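Tarkatwood Block Sorting Challenge

The Tarkatwood Block Sorting Challenge, usually shortened to Tarkatwood, is a student robotics competition held at the technical college in Plesach. Teams program a pair of fixed robot arms to move foam blocks between a taped grid and an open bin. The event is run by the college's automation program and is open to students in their final 2 years of study. It takes its name from the hall in which the first round was held.

History

The challenge grew out of a laboratory course taught by Cor Verhoeven, in which students wrote pick-and-place routines for a single arm. The second arm was added when the course moved to the Mertens building. Teams from the neighboring college at Tarkosness were admitted in the following year, and the rules were rewritten so that neither school had to bring its own hardware. The current rulebook took effect on 1 January 2018.

Format

Each team is given one supervised practice block in August and one scored session. A scored session consists of 3 runs, of which the best two count. Before each run a judge sets out the foam blocks according to a printed card, which the team does not see in advance. Code may be changed between runs but not during one.

Both arms must be used. A run in which one arm places every block is accepted, but it receives no coordination points. Contact between the arms ends the run at once, and the blocks already placed are scored as they lie.

Field

The field is a flat work surface divided into cells with blue tape. The cells are laid out by hand, and the rulebook sets no tolerance on their shape. Teams are expected to calibrate to the tape as they find it - a fixed table of coordinates carried over from another session is allowed but seldom scores well.

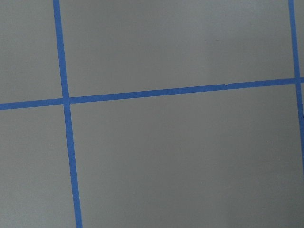
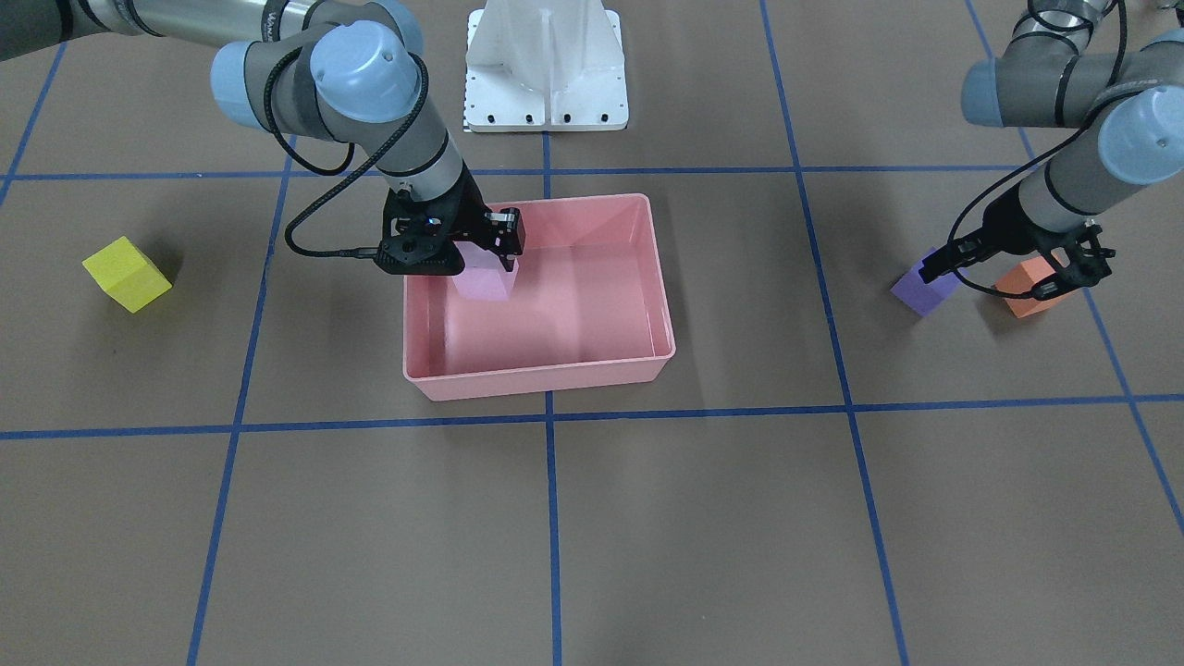 Tarkatwood practice session, Plesach. Blue tape marks the cells of the field.
By Cor Verhoeven

Blocks are foam and come in several colors. Some cards specify an order by color, while others require only that all blocks end up in the bin. The bin itself may be placed across a tape line, and a team may not move it unless the card says so.

Scoring

The maximum for a single run is 85 points. Points are given for each block released inside the bin, for correct order where the card calls for one, and for coordination between the arms. A block that leaves the work surface is out of play for the rest of the run. A block that comes to rest on the rim of the bin is scored as not placed.

Ties are settled by the lower of the two counted runs, then by time. Time is not otherwise scored, a point that was disputed in the early years by teams with faster motion planning.

Software

Teams write their own control code on top of a common library kept by the college. The library handles joint limits, gripper commands and the emergency stop, and may not be modified. Its reference manual runs to 486 pages, much of it covering error codes. Vision code is left entirely to the teams. Most entries find the tape lines first and then look for blocks cell by cell.

See also

Pick and place
Dual-arm manipulation
Plesach Technical College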